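Projects > Year 3 > Manipulation > Bagged Items Report

Picking up small things in clear bags: when does a grasp start?

Sowmya Nambiar
Project Estila, final report
Handed in Mon 15 September

1. What I was trying to do

Estila is the packing project. Two hand-held grippers, one in each hand, you pick up small household things and put them in a box or take them out, and the cameras on the grippers record it. No robot in the room while you record. The robot part comes afterwards, a policy gets trained on the recordings and runs on the bench arm in the D'Souza lab.

My bit is narrower. The policy from last year (Unon) was decent on hard items and bad on anything in a clear plastic bag. It closed too early. It would see the shiny edge of the bag, decide that was the object, shut the fingers on loose film and lift. Sometimes the bag came with it and sometimes it slid out. So the question was whether the policy was bad or the labels were bad. I thought labels. Still mostly think labels, see section 5.

2. Why bags are awkward

Film moves when you get near it. It reflects whatever light there is, so the brightest thing in view is often the part you don't want to hold. And the fingers touch film well before they touch the thing inside, so there are two contacts and the old labels only allow for one.

The old rule: a grasp starts when the finger opening has been getting smaller for three readings in a row. Fine for a mug. With a bag, people close a bit, stop, feel or look, shift sideways, then close properly. The old rule marks the start at the first small close. So the training data says "close here" at a place where the person was only having a go.

3. Recording

Hair accessories mostly, because they come in little bags and they vary a lot. Claw clips, bows, coiled hair ties, pompoms, headbands. Some bagged, some sleeved, some loose. Open shallow box on a bed. I wanted a soft surface, as everything before this was recorded on desks and a desk pushes back. On a blanket the fingers sink in and the item sinks with them, and the operator has to come in at a different angle.

Grippers have ridged pads on the inside of the fingers. We kept the same grippers all the way through and wiped the pads between sessions. Skin cream on the pads did cause trouble early on in March, film slipped every time, those recordings aren't in the totals.

Instructions to operators were short on purpose:

Pick up one thing at a time.
Go at the speed you would normally go.
If you drop it, leave it and go on to the next.
Don't talk to the camera (two people did anyway)

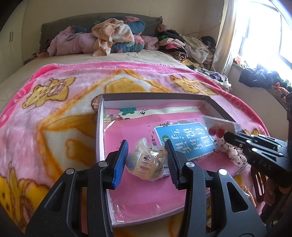

The other hand was the bit I hadn't planned for. I had assumed people would park it. They don't, they bring it in to pin the side of the box or hold another packet out of the way, and then the views from the two grippers overlap and each one has the other in it. For labelling I treated each hand as its own stream and only used the hand doing the picking. If both were closing in the same 600 milliseconds I threw the attempt out. That is a bit brutal and it costs data, but I couldn't come up with a rule for who was picking that I trusted.

Total recorded attempts: 1,611. After throwing out the two-hands-closing ones, the ones where tracking dropped, and some where the operator put the gripper down halfway, 1,472 left. Of those 1,252 went to training and the rest were kept back for testing. Split was done by session and not by attempt. I did it by attempt first and the scores were lovely and completely wrong, because the same clip in the same fold of blanket was on both sides of the split.

4. The new labels

Three marks per attempt where the old method had one.

Mark A, first touch. The moment the bag or the item visibly moves in the gripper view because of the fingers.

Mark B, the committed close. Last time the opening starts shrinking before a lift. If there's a pause and another close after it, B moves to the later one.

Mark C, lift. Taken from the motion of the gripper, going up by more than a set height without coming back.

A was done by hand. Took ages. B and C come out of the logs automatically and I checked a sample by eye. I used a little script called Dastitz to step through the video next to the opening width curve. It is not nice software, it crashes if you scrub backwards past the start, but it does the job. It's in the repo with a readme.

Hand marks for A were done twice on a subset, once by me and once by another student who hadn't seen mine. On loose items we agreed nearly always. On bagged items we drifted apart, and mostly in one direction, I mark earlier. I think I had got used to watching for the film twitching. For the final set I redid mine after writing the rule down more strictly, which I should of done at the start.

For training, the policy gets A to B as "approach, may adjust" and B to C as "hold". Nothing else was changed. Same network as Unon, same image size, same number of passes over the data.

5. What came out

On the held back attempts, comparing predicted closing time with mark B:

Loose items, hardly any change. Old labels and new labels both fine. Expected, A and B are nearly on top of each other when there is no film.

Sleeved items (flat card in a sleeve, that sort of thing), small improvement. The early closes mostly went. A new fault turned up where it waits too long, hovering.

Bagged items, big improvement, this is the main result. The early closes on film went from being the normal failure to being an occasional one. What is left is mostly bags with a twisted or knotted top, where the model goes for the twist. I'm not sure that's wrong tbh. Some operators did pick up by the twist.

On the bench arm it's less tidy. I only got a short slot. The arm with new labels picked bagged clips better than with the old ones, and it was clear enough to see without any sums. But the bench has a foam sheet on it and not a blanket, and the light comes from above and not from a window, so I don't want to lean on this too hard. It also did one thing neither version did in the offline test: closed properly on the clip, then opened again before lifting. Happened more than once. My guess is it learned the re-close from people who pause and try twice, and doesn't know that the second try is meant to be the last. Needs a proper look and I've run out of weeks. 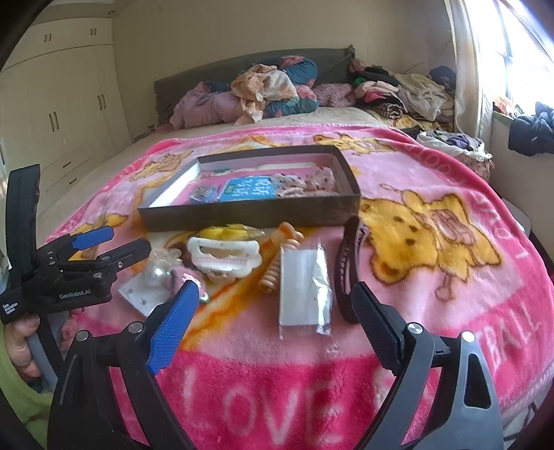

Could you not just record more attempts with the old labels and let the model sort it out?

More data with the old rule makes it worse on bags, going by the small run I did. I trained on half the sessions and then on all of them using the old labels, and the early closing got more consistent, because the wrong mark is wrong in the same direction every time. If the errors were scattered it would probaly average out. They aren't scattered. Every pause is marked as a start.

6. Things that went wrong

Daylight. We recorded near windows and the exposure jumps when the gripper turns towards one. For a moment afterwards the film is just white. I left these in. Took them out in one run as a check and the bagged score barely moved, so either it doesn't matter or there weren't enough to matter.

Patterned surfaces. Printed blankets have shapes on them that are near the size of the items, and the old model now and then went for a bit of the print. New one does it as well, less. Wasn't testing this so no proper numbers.

Covered books. If something wrapped in shiny film is underneath a small bagged thing there are two lots of reflections, and mark A gets very hard to place. I had a "can't tell" option in the script and used it more here than for anything else. Can't tell attempts kept mark B and just had no A.

Glove size. Ignore this one, I wrote it in the plan and then nobody wore gloves.

7. If someone picks this up

Do the second marker from week one.
Write the rule for A before marking any of it.
Find something better than chucking out every two-handed close. A lot of the most natural picking is in there, one hand steadying and the other going in.
Try the twist-top bags as their own group, I lumped them in with flat ones.
Get a longer slot on the arm, and put a real blanket under it.
Look at the re-open thing first. It's the only fault that the new labels seem to have made themselves.

Files: labels are one csv per session, columns are attempt, hand, A, B, C, note. Blank A means can't tell. Times are from the start of the clip, not clock time. Session 4 has its hands swapped in the hand column, fix is in the loader and not in the csv, so use the loader.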